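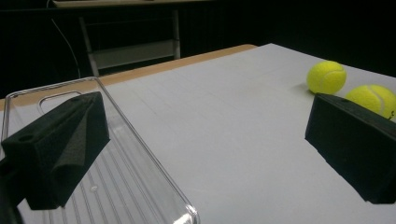
Subject: Re: Hand-held gripper kits: which one to buy?
Date: 12 February 2024
To: the small-automation list

On the question of the hand-held kits, sent to the list last week:

> We have money for one hand-held gripper kit before April and are down
> to two, the Culovard and the Kobzar. We want people to pick things up
> and put them in bins and trays by hand, record it, and train an arm on
> the recordings later. The arm is a Waka and is already here.
>
> Has anyone had either kit on a bench for more than a day or two? The
> Culovard sheet says the finger pads are good for 4000 grasps and I
> would like to know if that is anywhere near true. Also whether the
> foam fingers are worth having over the plain rubber ones.
>
> We have 200 mm of clearance above the bench in one corner, if that
> matters.

We bought the Culovard in the autumn, through Breltico, and had the Kobzar on loan for a fortnight before that. I'll take your points in order and add a few you didn't ask about.

Pads. We do keep a tally, so I can give you a real answer. Our first pair of foam pads went 1000 grasps with no visible wear. Soon after that the left one began to lift at the tip, where people tend to lean on the table with it. We glued it back and carried on. I would not rely on 4000 unless your operators are very gentle or your objects are soft. If you are picking up tennis balls all day you may get there. With anything that has a hard edge, such as the rim of a plastic tray, the foam gets nicked early. A nick doesn't stop you working, but the pads in your recordings then look different from the ones on the robot, and we did see that upset the trained model once.

Foam or rubber. Foam, for your sort of work. The rubber fingers hold small hard things better, but a ball rolls off them if you close at all off-centre. The foam gives enough to forgive that. It is also black and matte, so you don't get highlights on the fingers themselves. The trays are another matter. Clear plastic trays throw bright streaks along the rim under almost any lamp, and we have ended up turning the lights down and living with it. If you can choose your bins, get some opaque ones as well and record with both.

Camera view. On the Culovard both fingers stay in view when open, one each side, with a wide gap between them. On the Kobzar the camera is set higher and looks down more. I preferred the Kobzar view for stacking and the Culovard view for anything that involves going over the side of a bin. With a low view you lose sight of whatever is behind the right finger, and new operators knock things over there until they get used to it.

Clearance. 200 mm is tight. The Culovard will go in, but your hand has to go in with it, and the trigger is underneath. Measure with your own fist before you order anything.

Tracking. Both kits work out where they are from what the camera sees, and both dislike a plain white table. Ours is plain white. We ruled some faint pencil lines across it for placing things and I had hoped they might help the tracking, but I can't say they made any difference. What did help was leaving some furniture in the background. When we hung dark curtains all round and took the chairs out, we lost tracking on far more runs than before. The chairs went back in.

Software. The Culovard export is slow but it has not lost a file for us. The Kobzar one is quicker and has a nicer preview, and it dropped the last second or so of a recording on several occasions. Their support said a fix was coming. I don't know whether it has been released, so ask before you pay.

Fitting to the arm. Breltico sell a plate that takes the Culovard fingers onto a Waka wrist. It fits, but the screws supplied with ours were too short and we used our own. Check that you get the later plate, which has slotted holes — the earlier one can't be adjusted and leaves the fingers slightly turned. We had to send one back, and they changed it without any fuss.

Batch size. You will want more recordings than you expect. We thought 200 would do for a single object into a single tray, and the arm was passable with the tray in the middle of the table and poor when it was turned on the diagonal. Move the tray between runs from the first day.

If it were my money, with a Waka already there, I would buy the Culovard with foam fingers and two spare sets of pads, and leave out the carrying case, which is overpriced. If your work is mostly stacking, try to borrow the Kobzar first.

I can send our pad tally and the drawing for the plate off-list if they are any use.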